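Skitdale Water Butt Scheme: second progress report to the Drastmont Fund

Period covered: the middle stretch, ending in November

You asked for a shorter report this time. We have taken the hint.

Where we are

The scheme set out to put 200 water butts on downpipes in Skitdale and the lower half of Stondale, so that less rain goes down the drain in winter and less tap water goes on beans in summer. At the close of the period 74 were in and connected. Our plan said we would be past the halfway mark by now. The plan was written in a dry spring by people who had never tried to find a level spot in Skitdale.

The ground is the main trouble. Most back yards slope, and a full butt on a slope has ambitions. We now lay two slabs on a bed of sharp sand before anything else goes in, which adds half a morning to each job and has put an end to the leaning.

The second trouble is downpipes. The diverter kits from Sembiring fit round pipe very well. A good many of the older Stondale terraces have square pipe, a fact that could have been learned by looking up. The adapters have now arrived, and the Stondale list is moving again.

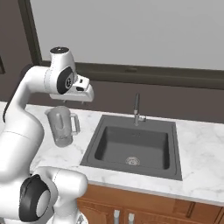

Can a household use the stored water indoors?
The advice we give out is to keep it for the garden, the car and the outside step. It isn't treated, it sits in a barrel for weeks, and whatever was on the roof is in it as well. Anything for drinking, cooking or washing up should come from the tap as before.

We have put that wording on the sheet that goes out with every butt. The first version of the sheet ran to four pages and was found, in several homes, propping something up. The new one is a single side in large type.

Money

We have spent £3,454 of the grant in this period. The largest part went on butts and stands, then slabs and sand, then van hire. The van cost more than we allowed, as we had priced it for one trip per street and the streets of Skitdale don't take a van that size. Each delivery now ends with a walk. A sack barrow was bought second-hand and is the best value item in the accounts.

There is £2,278 left on the materials line. We would like your agreement to move a little of it to transport. A revised budget sheet is attached, with the change marked so that you needn't hunt for it.
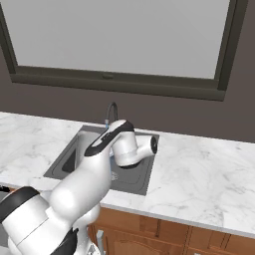

Take-up has been uneven. Upper Skitdale signed up quickly, one street copying the next, and there is now a waiting list there with some feeling attached to it. Stondale was slower. Our leaflet called the scheme a "rainwater attenuation offer", and we can hardly blame people for putting it in the recycling. The reprinted leaflet says "free water butt" and has done a good deal better.

Three households have asked for theirs to be taken away. One was moving house, one wanted the space for bins, and one objected to the green. All three butts have been moved to addresses on the waiting list.

What hasn't worked

The rainfall diary has been a disappointment. Households were asked to note the level in the butt each week and send the figures in at the end of the month. A few did so with great care. Most didn't, and one diary came back with a complete record of the neighbour's cat. We propose dropping it and asking three short questions by telephone in the spring. 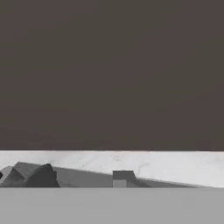 The evening talk on looking after a butt through frost was held at seven and clashed with the football. We will run it again at two in the afternoon, with a demonstration of how to drain one down and unclip the diverter before the cold sets in.

Next period

Stondale comes first, while the adapters are to hand and the ground is soft enough to dig. The upper Skitdale waiting list follows. We don't expect to lay slabs in hard frost, so the coldest weeks will go on telephone calls and fixing dripping taps on the early installations, where the washers supplied were a size too hopeful.

We still expect to finish all 200 within the grant, though later than promised, and we ask for an extension of two months to do it. The form for that is also attached. It is longer than this report.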